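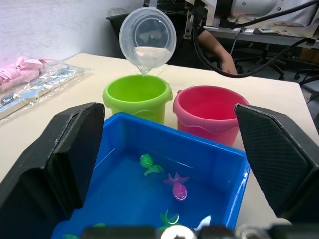 A clear pitcher over the green bucket, with the pink one next to it.

Lertchai Kaewsai plans the water table activities at the Merndale Children's Room, and he likes to keep the supplies simple. The fishing game uses a shallow blue tray, two small buckets, a net and a handful of toy fish in green and pink.

"People ask me for the fancy version," he said. "I tell them to go buy a tray."

He started the game in August, after a bigger water table from Satetti cracked along the bottom. The replacement was priced at $378. The whole fishing set cost him $61, pitcher included.

Children get the fish into the tray first and talk about colors before any scooping starts.
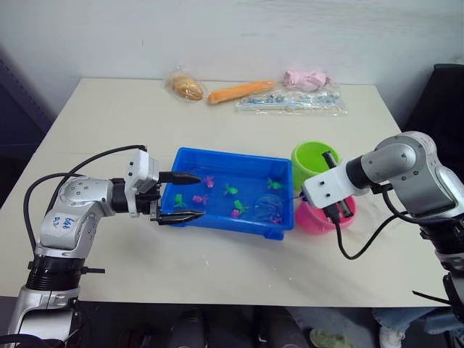

"Green and pink are easy to tell apart," Kaewsai said. "With five colors, the little ones just grabbed. With two, they stop and look. Then they pick a bucket."

He lets each child decide which color goes where. Some match green to green. Others do the opposite on purpose and defend it.

The net is the hard part. A child has to keep the hoop level and lift slowly, and most want to flip it.

"I don't correct the grip," he said. "They work it out by the third fish."

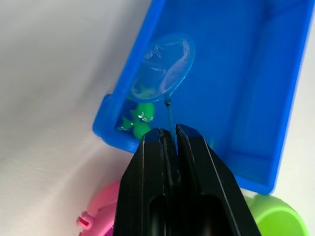
Dana at the Bloxham room disagrees on that point and shows every child how to hold the handle before they begin, or half the group gives up and uses their hands.

Kaewsai has no problem with hands. "It's still fishing," he said. He dries the toys on a towel overnight and stores them in the pitcher.

Comments (3)

stonach_mom: Do the nets hold up? Ours ripped in a week.

R. Pell: We do this with a baking dish. Works fine.

kjw: Is there a minimum age?

We use cookies to improve your visit. Accept / Manage settings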